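Re: [Dresora] wording for the ladle task rules

On 6 Dec 2024, Oana Radu wrote:
> Can we settle section 26 before Tirkport freezes the draft?
> I'd like one line on grip position and one on what
> counts as a finished pour.

Hi Oana, yes please, let's get it done! For grip, I'd write "hold the handle, and log where" and leave it there (the Brokach people wanted a fixed spot, but ladles vary so much). For the pour, I'd say the episode ends when the ladle is back at its start pose, full stop. We had 232 comments on this in June and most wanted exactly that. Oh, and loose parts on the rails should go on the pre-run checklist.

Ladle, white bowl and red dish, same table:
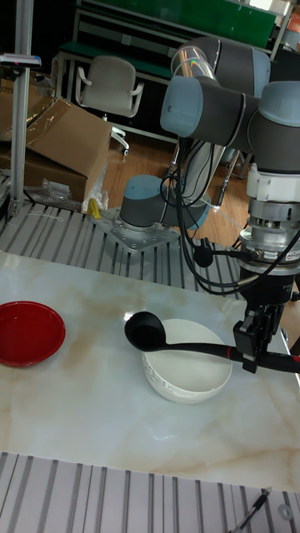
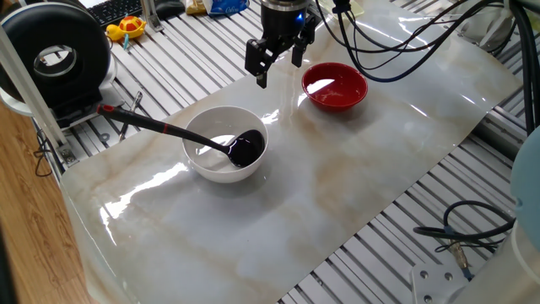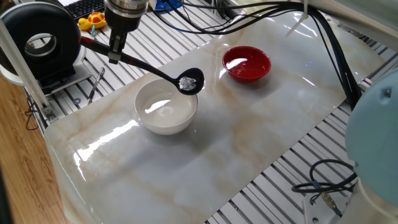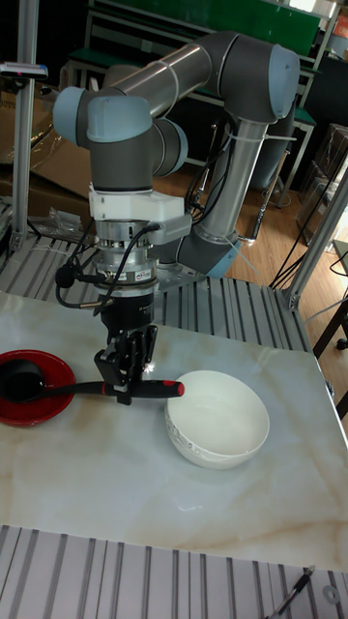
-- 
posted by M. Bangash to the Dresora list

I'll send marked-up text for 26 once you've had a look.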